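Looking After a White Bench Top

Workshop tips, 6/13/21
By Noelia Cordero

A white work surface is good for light and bad for everything else. Small screws show up on it straight away, and so does every scuff. The notes below cover a laminate or painted top used for light assembly, mending and sorting. An oiled timber bench needs different treatment and is dealt with on its own page.

Sweep before you wipe

Most scratches on a pale top come from wiping over grit. Use a soft brush and a dustpan first, working from the back of the bench to the front. A 50 mm paintbrush does the job and gets into the join where two tops meet. Keep it for this purpose only. If the dust is metal filings, pick them up with a magnet in a plastic bag, then turn the bag inside out over the bin.

Wipe with a damp cloth and a few drops of dishwashing liquid in warm water. Wring the cloth well. Water left sitting along a timber edge will lift the finish and, given long enough, raise the grain. Dry the edges last with an old tea towel.

Leave sugar soap for the yearly clean. It works, but it dulls a glossy top if used every week.

Grey marks and scuffs

Try the mildest thing first and stop when the mark has gone.

Pencil and rubber marks: a white eraser, then a damp cloth.
Grease: methylated spirits on a rag, with the window open. Test a corner first if the top is painted.
Aluminium rub marks: bicarb soda mixed to a paste with water, rubbed lightly and rinsed.
Glue: let it cure, then lift it with a plastic scraper held flat. An expired plastic card is a fair substitute.

Melamine sponges take off nearly anything, including the shine. If you use one, go over the whole top so that the finish stays even.

A mottled look that stays after cleaning is usually wear in the surface. Further scrubbing makes it worse. Put a mat over the spot you use most and carry on.

Trays and cloths

A shallow tray keeps small parts off the bench and lets you move a half-finished job without losing anything. Line it with something that has a bit of grip, so parts stay where you put them. We have used a Bradach tray for years, and the only upkeep has been a new liner when the old one got oily. Stand the tray to one side of the work, close enough to reach without leaning.

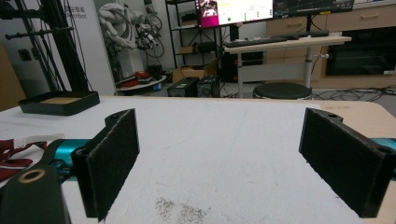
White top with dust near the front and a tray at the left.

Cloths need their own spot too. One left crumpled on the bench collects grit and puts it back on the surface the next time it is picked up. Put a hook on the end of the bench and hang the cloth there. Shake it outside before each use and wash it separately from clothes. Anything soaked in linseed oil or a similar drying oil should be laid flat outdoors to dry, away from anything that burns, as bundled oily rags can catch fire.

Loose straps and ties can share a hook with the cloth. Coil them first.

Filling and refinishing

Deep scratches can be filled. Rumeo sells a white filler stick that is warmed, pressed in and levelled with a plastic blade. The colour is slightly warm and will show on a very blue-white top. For a painted surface, sand with 400 grit, wipe clean and touch up with a small foam roller. Leave the bench clear overnight, and longer in cold weather.

If the whole top is tired, a full repaint is often simpler than patching. Ours measures 800 mm deep and took 2 thin coats. The first went on too thick at one end and had to be sanded back. We did it in August, when the garage was cold, and the paint was still soft nine days later. Wait for spring if you can.

Timber edging should be masked before painting. Pull the tape while the last coat is still slightly tacky, folding it back on itself at a low angle.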